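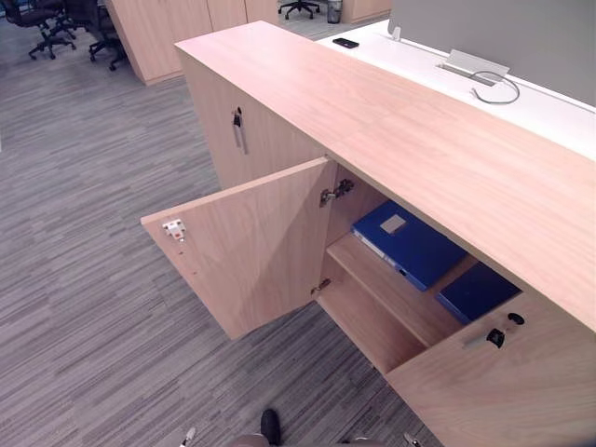 # Five fingers or two? Getting a binder out of a cupboard

Project report, second-year robotics option
Úna Breathnach and Diarmuid Ní Mhurchú

## What we were asked to do

The brief was to compare two kinds of end effector on an ordinary office job and say which one we would recommend. The job was to open a low cupboard, take a ring binder off the shelf, put it on top of the cupboard and shut the door again. We had the office at Tuterley in the evenings during May, after people had gone home.

The five-fingered hands are made by Ruveo. The two-fingered gripper is a Groen. Both come with a brochure, and we began with the claims in the brochures because they were easy to write down and, we thought, easy to check. Ruveo says its hand "handles anything a person can". Groen says its gripper is "ready for real work from day one". Neither company says what the thing was or what the work was, so we had to decide that ourselves.

## The task is harder than it looks

A cupboard door sounds like one movement. We ended up splitting it into four: find the edge of the door or the latch, get hold of it, swing the door, and get the arm out of the way so that it doesn't shut the door again on the way back. We did not score the key. In our first week we tried to turn one with each end effector and bent one, and our supervisor asked us to leave keys alone after that. So every attempt starts with the cupboard already unlocked, and anyone reading our results should bear in mind that a real cupboard might not be.

The binder is the other half of the problem. Lying flat, it is wide, smooth and quite heavy on the spine side, and there isn't much room between it and the wood above. If you pinch it at the cover, the cover lifts and the rest stays where it is. You have to get hold of the whole thickness or slide it towards you until part of it hangs over the edge of the shelf.

## How we scored it

Each end effector got 26 attempts. An attempt had a limit of 90 seconds, started when the operator said go, and counted as a pass only if the binder ended up on top of the cupboard with nothing dropped. We both drove, taking turns, and each of us had the same amount of practice on each before we began. A half mark for getting the door open was suggested. We decided against it, as we could see ourselves giving out a lot of half marks.

We also noted what the operator complained about. It was meant as a bit of colour but it has turned into the most useful part of our notes.

## The hands

The Ruveo hands are impressive to watch and tiring to use. With the gloves on, you close your own fingers and the robot's close a moment later. You soon learn to wait for them, but you never stop noticing the delay. The thumb was the trouble. It would go where we wanted for most of an attempt and then, near the end of its range, drift outwards. We did the palm-up rest pose before every start to let the gloves settle, and we still had to redo it part way through on the bad evenings.

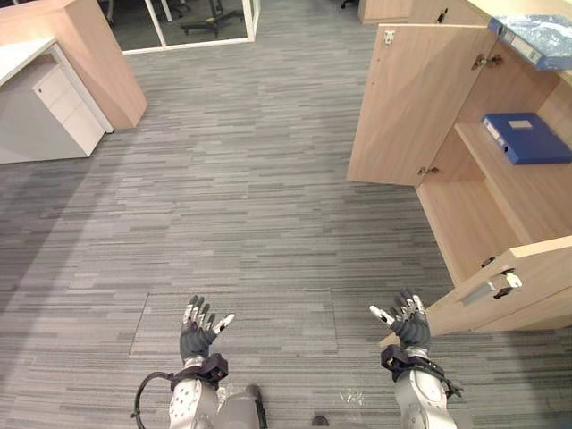
Fergal Lenihan read an early draft and thought we were being unfair to the hands. In his view the drift was a glove problem, and with better gloves the same fingers would have beaten the gripper on the door. He also pointed out that sliding two fingers under a binder is something the Groen simply cannot do.

He may be right about the gloves. We don't have better ones, so we can't say. On the second point we agree, but we would add that the hands could do it in principle and did it for us on a minority of attempts. The hands passed 11 times. Most of the failures were at the binder, where the fingers curled against the cover and pushed it deeper into the cupboard. A few were at the door, when the back of the hand knocked it shut.

## The gripper

The Groen does one thing, it closes. There is no glove, just a trigger, and the practice session was over quickly. For the door we hooked one finger behind the free edge and pulled with the whole arm, which looks clumsy and mostly worked. For the binder we closed on the spine and dragged.

It passed 17 times. Before anyone takes that as a win, the binder was always placed with the spine towards the side the arm came in from. We did that to keep the attempts the same. It also happens to suit a gripper that needs something thick to close on. When we turned the binder round one evening, without scoring it, the gripper did badly and the hands did about the same as before. We should have planned for that from the start.

The view from the wrist was a disappointment. We had expected it to be the main reason to like this set-up, as it looks along the arm and shows the fingertips. In practice the sleeve takes up a great deal of the picture.
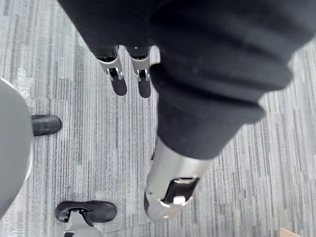 Both of us went back to the head camera for the door and only glanced at the wrist view for the last bit of the reach. Shadows helped more than we expected. Over the carpet you could judge height by watching the shadow of each finger, but inside the cupboard it was too dim for that to work.

## Cost and what we would say

Blandine Charpentier at Lustham, where the equipment is on loan from, gave us 2,000 euro as the yearly figure for keeping the pair of hands serviced. We were not able to get a matching figure for the gripper, so there is no cost comparison in this report - we took the table out.

If someone wants binders taken out of a cupboard, with the spines all facing the same way, we would use the gripper. We are not willing to say more than that. Both brochures say a good deal more, and nothing we saw over those evenings supports either of them.

## Still to do

- Repeat with the binder turned round, and score it properly this time.
- Try a lamp inside the cupboard.
- Ask Keith Whitlock whether the sleeve can be tied back.
- Replace the bent key.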